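**Call for Participants: Household Linen and Bedroom Care Study**
Dositz Institute for Domestic Practice, Burnov

The Dositz Institute invites adults living in Burnov and the surrounding district to take part in a study of how people look after beds, bedding and clothing at home. The study covers making and changing beds, folding garments and cloths, and sorting laundry before it is put away. Thirty-one households will be enrolled.

**What participants will do**

Each participant will complete 16 sessions of 30 minutes in a furnished bedroom at our Liepiņa Street building. Sessions are scheduled individually, and morning, afternoon and early evening times are available. No more than two sessions may be booked on the same day.

During a session, participants will be asked to carry out ordinary tasks in the way they would at home. These include straightening a sheet, picking up and folding items left on the bed, changing pillowcases and placing folded laundry in a drawer. There is no required method and no time limit for any single task. Staff will not correct or grade the work.

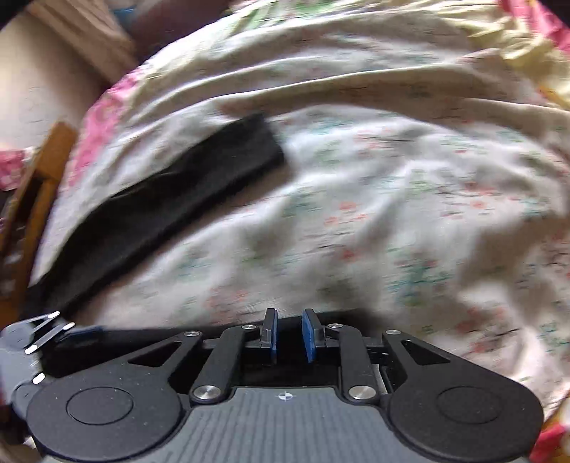
Bedding in the study room is varied on purpose. Patterned and plain sheets are both in use, and beds are not made up before a session begins. Dark items on a printed sheet are handled in the same session as light items on a plain one, and participants may take them in any order. All linen is laundered between participants with an unscented detergent. Persons who prefer to bring their own sheets may do so, provided they are clean and fit a standard double mattress.

**Who may apply**

Applicants must:

- be 18 years of age or older
- live at an address within the Burnov district
- do at least part of the laundry or bed making in their own household
- be able to stand, bend and reach across a double bed without discomfort

No professional experience in housekeeping is required. Former hotel and hospital laundry staff are welcome to apply and should state this on the form. Only one person per household may enroll.

**Payment**

Participants who complete all sessions will receive 3,033 stokines' credit through the Stokine local payment card, issued after the final visit. Those who withdraw early will be credited for each session completed. Travel costs are not reimbursed.

**How to apply**

Application forms are available at the reception desk in the Liepiņa Street building and may be returned there in person or by mail. Completed forms must be received by 25 December 2019. Incomplete forms will be returned to the sender. Applicants will be notified in writing whether or not a place can be offered.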